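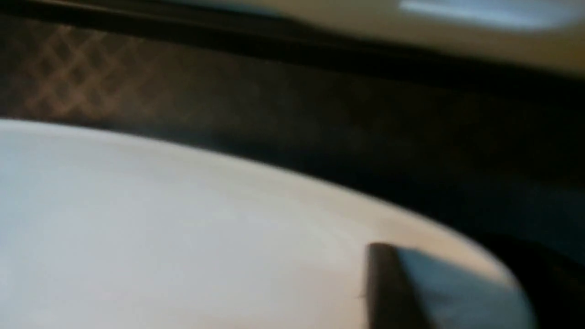
Giuliana Benavides thinks I'm being unfair about the nine-plate cupboard. Her comment under last month's post said that she got rid of most of her kitchen in October, that she has never once missed any of it, and that people who sneer at decluttering are usually the ones who can't find the tin opener.

Fair enough on the tin opener. Mine was in the airing cupboard for most of the summer.

But I want to come back to the claim itself, which I keep meeting in different clothes. You own too much, the argument goes, and if you owned less you would cook more, wash up sooner and feel calmer. I have now read two books on this and sat through a free online course from an outfit called Plusent, and I still haven't found anyone who measured any of it. The course told me the average household has 300 things in its kitchen and uses a fraction of them. Whose household? Do teaspoons count one by one? I wrote in to ask and got a discount code.

The discount code was for storage boxes. I'd have thought that was the last thing they'd want me to buy.

I did try it, for the record. I packed up everything I hadn't used for a month and put it in the loft. A month is a silly length of time for a kitchen. It catches the roasting tin if you happen to start in a hot spell, and the jelly moulds whenever you start. By the second week I was up the ladder for the big colander, then again for the scales, and after that I left the hatch open, which did nothing for the heating bill.

Washing up was the part I had most hopes for. Fewer plates, smaller pile. What happened in my house is that we washed the same few plates more often, usually while somebody stood waiting for one. I don't call that a saving. Siamak Mohammadi wrote to say it worked beautifully for him, but he also mentioned that he'd bought a dishwasher the same week, so I'm not sure what we've learned there.

None of this means you should keep the fondue set. I gave ours away and felt fine about it - I also felt fine before. If clearing a shelf cheers you up, clear it. I just don't want to be told by somebody with boxes to sell that my mood is a matter of how many bowls I've got.

Giuliana, I'd still like to know what you did about Christmas dinner.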